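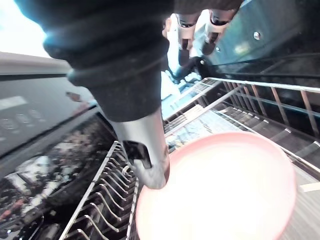

Trulard Kitchen Cell – Demonstration Days

Home > Equipment > Service Arms > Kitchen Cell

Book a visit | Download the floor plan | Ask a question

The Trulard Kitchen Cell loads and unloads an ordinary household dishwasher. It does this more slowly than you do and with far fewer complaints. If you are thinking of renting one, we would much prefer that you come and watch it work before you sign anything, and so would our returns department.

What happens on a visit

Demonstrations last 90 minutes and are held in the test kitchen at our MacLeod Street building. You get coffee, a short safety talk and then the dishes. The arm works through a mixed load while one of our technicians stands by and answers questions. You are welcome to bring your own plates. Please don't bring your grandmother's.

We don't rehearse the load or swap in special crockery when visitors arrive. Sometimes a plate takes two tries. On one morning in June a soup bowl took nine, and the visitors from Zirnar applauded at the end, which the arm took well.

Questions we get at every session

Can it scrape off the leftovers? No. It believes that is your job.

Does it need a particular dishwasher? It needs a front-opening machine with pull-out racks. We teach it your rack layout during installation, so pick a dishwasher you intend to keep.

What about glasses? Tumblers and mugs, yes. Stemware is on the list – it has been on the list for a while.

Can the sleeve be washed? Yes, by hand. The arm will not do this for you.

Can I drive it myself? For the last part of the visit, yes. Most people are sure they'll be better at it than the technician. We keep spare plates.

In the rental package

Arm with fabric sleeve and one spare sleeve
Metal gripper fingers, fitted
Floor stand and cable set
Installation and rack teaching at your site
Phone support on weekdays

Fees

Demonstration visit, per group: $90
Private half-day with your own dishes: $279
Monthly rental: $800
Refundable deposit on a private half-day: $200

The visit fee comes off your first month if you rent. Broken plates of ours are free. Broken plates of yours are covered in the form you sign at the door, in fairly large type.

Getting here

Use the side entrance marked Follon, which was the previous tenant and still gets most of our mail. Closed-toe shoes, please. Parking is behind the building and fills up early.

Prices and package contents last checked 30 Sep 2018.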